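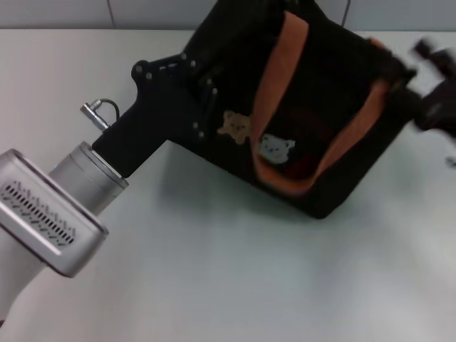
The Nondasier Handling Laboratory at Gornitz is seeking participants for a study of grip faults in robot arms that lift and carry everyday items. The study follows a safety stop ordered in September, after an arm at our Tully site released a loaded bag over a walkway instead of over the receiving bin. There were no injuries. The internal review found that the control software had recorded a firm hold until the moment of release, and that the staff member on duty had noticed the load shifting and did not know whether a manual stop was permitted. Soft goods remain the most difficult part of the work. A fabric tote such as the black one with the two bear faces hangs at a tilt from the jaws once it is lifted, and its strap forms a wide loop that another part of the cell could catch. Participants will be asked to judge holds of this kind and to say when they would stop the arm.

Background

A search of the Tully and Nerton records produced 1,461 logged lifts marked by the software as complete. Of these, 49 were later reclassified as slips, late releases or drops. The reclassification was done by a single reviewer, and the laboratory wishes to learn whether people with different levels of experience would reach the same judgments and how early they would reach them. Rigid items are included for comparison.

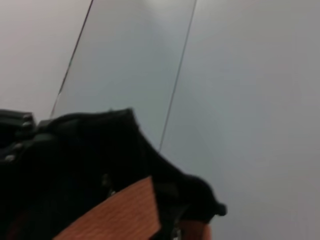 With rigid items the usual fault is rotation in the jaws, and in several of the logged cases it began well before the item was lost. Participants will therefore work with both classes of item and will use the same stop control for each.

What participation involves

Each participant will attend two sessions at the Gornitz building. In the first, participants review recorded lifts and mark the point, if any, at which they consider the hold unsafe. In the second, they supervise a working arm from behind the marked floor line and may stop it at any time. Faults will be introduced in some lifts without notice. No participant will be asked to enter the cell, clear a jam or touch the arm. A trained operator will be present throughout and holds a separate emergency stop.

Sessions last 80 minutes, including a rest break. Morning sessions begin at 9:30 a.m. and afternoon sessions at 1:15 p.m. Participants who complete both sessions will receive $300. Those who withdraw after the first will receive half of that amount.

Who may apply

Applicants must be 18 or older and able to read on-screen instructions in English. We welcome people who have worked beside automated equipment in warehouses, laundries or parcel rooms, as well as people with no such experience. Employees who took part in the Tully review are not eligible. Closed shoes are required in the test hall.

How to apply

Please send a short statement of your work experience and the session times you prefer to Thirumalai Mathew, Study Coordinator, Nondasier Handling Laboratory, Gornitz. Applicants who need step-free access or an interpreter should say so in the statement. Selected applicants will receive the consent form and the safety sheet before their first session, and both must be signed on arrival.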